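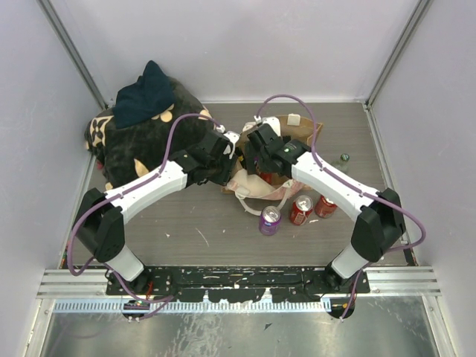
My first grocery bag took me 112 seconds and I ripped it. I'd like to blame the handles, the little grips you squeeze to open and close the robot's fingers, but the handles were fine. I was pulling left with one hand and right with the other, the way you do with a stubborn bag of chips, and I couldn't feel a thing.

I'd come to Wusto's workshop in Drenska on a Monday morning to spend a day as what they call a demonstrator. You stand at a pair of controller arms, you move them, and a matching pair of robot arms inside a little walled booth does whatever you did. Every twitch gets recorded. Later all those recordings go into training a model the team calls Makori, and the hope is that one day it'll unpack the shopping without anybody holding its hands.

The shopping is where I came in. The morning's job was paper bags: open one up, reach in, take out what's inside and set it down on the table without knocking anything over. Sounds like something a toddler could do, right? Well, a toddler has skin. I had two sets of black pincers and a view from above, and soda cans have a way of standing exactly where your elbow wants to be.

My trainer (very patient, big coffee drinker) gave me one piece of advice before I started, and I ignored it for an hour. Go slow at the rim. Paper folds over when you touch it, and if both grippers come in together they bump noses and you have to back out and start over. I bumped noses a lot. Then I tried holding the edge still with the left arm and doing all the work with the right, and suddenly I was getting things out! I may have cheered.

They also told me not to throw away my clumsy tries. If you miss a can and go back for it, keep going, because the model needs to see someone recover. Only the real disasters get deleted. By lunch I had 21 runs and 15 of them were keepers, ripped bag not included.

What surprised me was how tired I got. My shoulders ached, sure, but mostly it was my eyes. You're judging depth all day long, and you hold your breath every time the fingers close. The regulars switch off every 12 runs, and they swap the props too, a different bag or a heap of cloth in the back corner, so Makori doesn't get used to one tidy table.

After lunch they let me watch the model try it alone. It went for the rim, paused there for ages, and then pinched the paper with the left gripper and held it. That pause drove me nuts. I asked if it had picked that up from me, and my trainer laughed and said no, my runs hadn't even been loaded yet. It had learned to dither from somebody else.

I bagged my own groceries at the Rostar on the way home, and I caught myself going slow at the rim.

We use cookies to remember your settings and see which stories get read. Accept all | Manage choices

Contact us | Subscriptions | Copyright, all rights reserved | Back to top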